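Clearing the table without fourteen trips to the sink

I used to be a pile-it-up person. Dinner would finish, I'd stack everything in one wobbly tower with the napkins and rice still squashed between the plates, and then I'd stand at the sink picking it all apart again with wet hands. Yuck! My friend Mi-kyung Na watched me do this once and very kindly said nothing, but the next time we ate at her place I paid attention, and I've been doing it her way ever since (more or less).

Her trick is to sort everything at the table while you're still sitting there chatting. Trash goes in one bin, food scraps in another, and the plates only get stacked when they're bare. I bought a clear bin for the trash and I love it, because forks do fall in, and with a clear one you spot them before they go out with the garbage. I lost a whole set of teaspoons in February before I figured that out.

For scraps I like something wide and shallow. A deep bowl fills up in the middle and then you're scraping a plate over the top of a mountain, whereas a tray lets you tip a plate right on its edge and push. Start at one end of the tray and keep to it, so you still have a clean bit to hold when you carry it off. Mine is a Pokano, 300 grams empty, and it fits in the sink flat. Any tray with a raised rim will do the job though!

Use a rubber spatula for the scraping. Rice especially! Sticky rice on a plate that has sat out while everybody talks is like cement, so if it's gone hard I put a spoonful of water on it and leave it alone for 3 minutes, then scrape.

Wrappers and napkins: don't fold them, don't tidy them, just drop them in. Anything greasy goes inside a napkin first so the bin only needs a wipe. Candy and snack wrappers are the worst for drifting onto the floor, so I lay a napkin under them and tuck the end in.

One more thing, and this is the part I fought the longest. Bring the dish rack to the table! I know, it looks silly. But if you've got a light one you can stand the plates up in it as they're cleared and carry the whole lot to the sink in one go, then give the rack a rinse before anything clean goes back in it. Put a towel under it if you care about your table. I don't have a fancy table so I skip that.
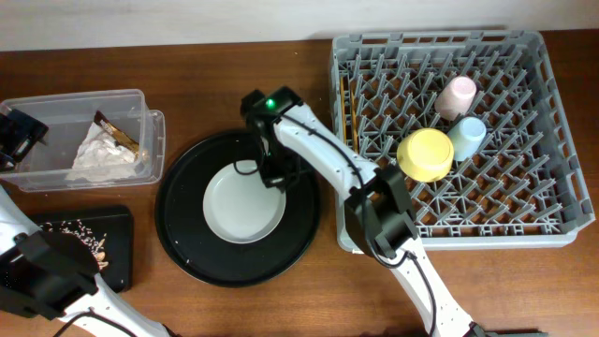

Su-bin Shin: I do the scraps-at-the-table thing too, but I line the tray with a sheet of newspaper and roll the whole mess up when we're done. Saves washing the tray, and it keeps the rice out of my drain. Does your rack drip on the way to the sink? Mine does, every single time.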